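Tirkow 예배 자막 슬라이드 모음

안녕하세요! 작은 교회에서 예배 화면을 맡고 있는 사람입니다. 주일마다 가사 띄우고, 성경 본문 띄우고, 광고 띄우고... 그렇게 쌓인 슬라이드를 한번 정리해 봤어요. 원래는 저 혼자 쓰려고 만든 폴더인데, 옆 교회에서 좀 나눠 달라고 하셔서 아예 README까지 쓰게 됐네요.

들어 있는 것

슬라이드 배경과 글자 배치 틀이 모두 287개입니다. 찬양 가사용이 제일 많고, 성경 본문용, 기도 제목용, 광고용 순이에요. 폴더는 네 개로 나눴습니다.

lyrics: 찬양 가사용. 한 화면에 두 줄만 넣는 틀입니다.
scripture: 본문용. 장절 표시가 오른쪽 아래에 붙어요.
prayer: 기도 제목용. 배경이 제일 어둡습니다.
notice: 광고용. 여기는 솔직히 좀 들쭉날쭉해요(급하게 만든 게 많아서요).

절기별로는 대림절 것이 많고 부활절 것은 아직 적습니다. 12월에 몰아서 작업한 티가 나죠.

글자 크기 이야기

처음엔 가사를 네 줄씩 넣었는데 뒷자리 어르신들이 안 보인다고 하시더라고요. 그래서 두 줄로 줄이고 글자를 확 키웠습니다. 굵기는 700으로 통일했어요. 가는 글씨가 예쁘긴 한데 낮 예배 때 햇빛이 들어오면 그냥 사라져 버립니다 ㅠㅠ 밝은 배경에는 짙은 남색 글자, 어두운 배경에는 살짝 노란 기가 도는 흰색을 썼어요. 새하얀 글자는 프로젝터로 쏘면 번져 보여서 뺐습니다.
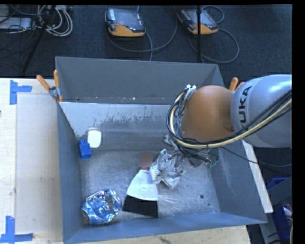 회색 통 안의 솔과 구겨진 은박

쓰는 방법

압축을 풀고 Rustberg 폴더를 통째로 자막 프로그램의 템플릿 위치에 넣으시면 됩니다. 폴더 이름은 바꾸지 마세요! 배경 경로가 그 이름으로 잡혀 있어서, 바꾸면 화면이 까맣게 나옵니다(제가 예배 5분 전에 겪었어요). 화면 비율은 16:9 기준이고, 4:3 프로젝터를 쓰신다면 narrow가 붙은 파일을 골라 주세요. scripture 쪽은 narrow 파일이 아직 덜 만들어졌습니다.

글꼴은 들어 있지 않아요. 무료 한글 고딕 중에 굵은 굵기가 있는 걸로 설치하시면 대체로 줄이 맞습니다. 혹시 장절 표시가 본문을 덮으면 글상자 너비부터 줄여 보세요.

찬양 가사는?

가사 자체는 안 넣었습니다. 저작권 때문에요. 틀 안에는 "가사 첫째 줄" 같은 자리 글자만 있으니, 쓰시는 교회에서 사용 허락을 확인하고 직접 채워 주세요. 성경 본문도 같은 이유로 비워 뒀습니다.

사용 조건

예배나 교회학교, 수련회에서는 마음껏 고쳐 쓰셔도 돼요. 색을 바꾸셔도 되고 로고를 넣으셔도 됩니다. 묶어서 파는 것만 하지 말아 주세요.

변경 기록

2023년 12월 16일: 대림절 배경 추가, notice 폴더 오타 수정
그 전: 기록을 안 했습니다... 죄송해요.

아직 못 한 것

영어 병기 틀이 필요하다는 분이 계셔서 만들고 있어요. 두 언어를 같이 넣으면 글자가 작아져서 배치를 계속 바꿔 보는 중입니다. 잘 만드시는 분이 계시면 파일 보내 주세요, 바로 넣겠습니다!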